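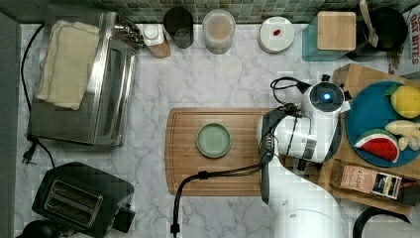
My practice at the Bjarnason Clinic in Vurmont has for several years included a large number of patients with frozen shoulder. In July I completed a review of my own records on the condition, covering 185 patients, and I would like to set down a few observations for readers who have recently received this diagnosis.

Frozen shoulder usually begins with pain, often at night, and is followed by a gradual loss of movement. Patients report difficulty fastening a seat belt or reaching a back pocket. Many wait several months before seeking an appointment. I was 47 when my own left shoulder became stiff, and I waited too.
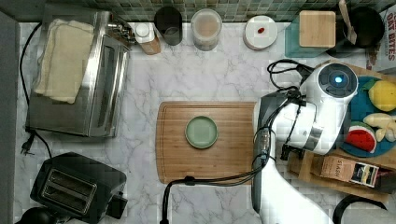

The first visit at our office lasts 40 minutes. It consists of a health history, a measurement of movement in both shoulders, and a discussion of any earlier injury or surgery. Patients with diabetes or thyroid disease are asked to bring a current list of medications. Where the findings are unclear, I refer the patient to a physician for imaging before treatment starts.

Treatment depends on the stage of the condition. During the painful stage I keep the exercises gentle and brief, and I do not stretch the joint forcefully. Stronger work is introduced once sleep has improved. A home program is provided in writing, and I ask that it be followed daily.
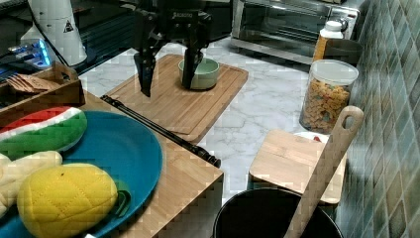
Jawad Butt wrote to me after my last post to say that his home program had felt too easy to be of any use, and that he had doubled it without asking. His pain increased for two weeks. He has since returned to the original sheet and would like other patients to know that easy exercises are still exercises.

I am grateful for his letter and have added a line to the sheet on this point. Any increase in repetitions should be discussed at the next visit.
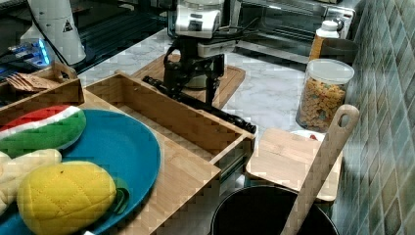 Cutting board and open drawer at the kitchen counter.

Patients should also note that our office remains in the 1928 building on Solen Street. The elevator is in service again, and the side entrance is open during clinic hours.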